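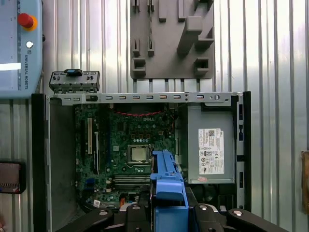
Teaching the arm by hand

Vilho Turunen has spent most of the winter taking old office computers apart from the next room. He steers a robot arm by remote control, and the arm records what he does.

"You sit down, you move your hand, it moves its hand," he says. "The first week I was hopeless. I kept pushing too hard on the board."

His team at Sonder has 3,169 recordings so far and wants 4,000 by December. Each starts with an open desktop case, such as a Dell, lying on its side. A good run takes him 52 seconds -- a bad one gets thrown out.

Paavo Kemppainen, who sorts the recordings, would sooner keep some of the bad ones. "If Vilho misses and then recovers, I want that," he says. "We argue over it."

For blue plastic parts they tried guiding the arm directly by hand. Turunen found it quicker, but his own arm got in the camera's way.

He is back on the remote now. The next batch is 110 cases, and Kemppainen has asked him to slow down near the memory slots.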